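Donley Reads Too Much
Small-town romance, a spring reading thread, because I have opinions and nowhere else to put them
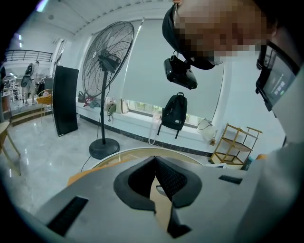
1/
Okay friends, I finished the third Phromma book at one in the morning and I have been useless at work ever since, so you're getting a thread. It's called Drarilell, after the lake, and it's by Orathai Jitpraphai, who wrote the bakery one I would not shut up about last March.

2/
Quick catch-up if you're new! Phromma is the town. Each book is a different couple, and you can start anywhere, but please don't, you'll miss all the stuff with the ferry. Book one is the baker and the vet. Book two is the fake engagement. Book three is finally, FINALLY, Tristen.

3/
Tristen has been leaning in doorways for two whole books, being kind to old ladies and fixing people's boats, and I was so worried that once we got inside his head he'd be boring. Reader, he is a mess. He talks to his outboard motor. He has eight unanswered voicemails from his brother and he knows exactly how long each one is.

4/
And then there's Marisel, who comes back to sell her grandmother's inn and plans to be gone in 15 days. Yes, we all know she isn't going to be gone in 15 days. I still bit my thumbnail the entire time (there's a scene at the real estate office, you'll know it when you get there).

5/
What I love is that they were never high school sweethearts. They sort of disliked each other! She thought he was smug, he thought she was a snob, and they were both a little bit right. So they're starting from scratch, with all that old crankiness lying around, and it makes the banter so much better.

6/
Heat level, because my cousin Jadwiga Dudek will text me if I leave it out: medium. Three open-door scenes, and a lot of very good longing before you get to the first one. The rowboat is not one of them, Jadwiga, sorry.

7/
My one real grumble is the letter. There's a letter in a drawer, and Marisel takes so long to open it that I started skimming to see if she'd done it yet. I like a slow burn but that was just an envelope sitting there for nine chapters.

8/
Iulian Pană does the audiobook and oh, his voice for the grandfather. I switched to audio for the middle part while I was repotting things on the porch and had to sit down on a bag of soil during the hospital chapter. If you're on the fence about which format, go audio for that chapter alone.

9/
Somebody in my replies asked whether the dog is okay. The dog is okay! The dog is okay the whole way through, and gets a little hat at the wedding.

10/
I'm giving it four and a half stars, the half came off for the envelope. The library copy has a long waitlist where I live, so I caved and bought the paperback, and now it's going to my neighbor, and then to my mom, who will read the ending first like she always does.

11/
Next up for me is a great big saga Vichien Paisan talked me into, 700 pages, two families and a feud over an orchard. It's been on my nightstand for a month holding up my water glass. If you've read it, tell me if the first hundred pages pick up, and no spoilers about the sister please!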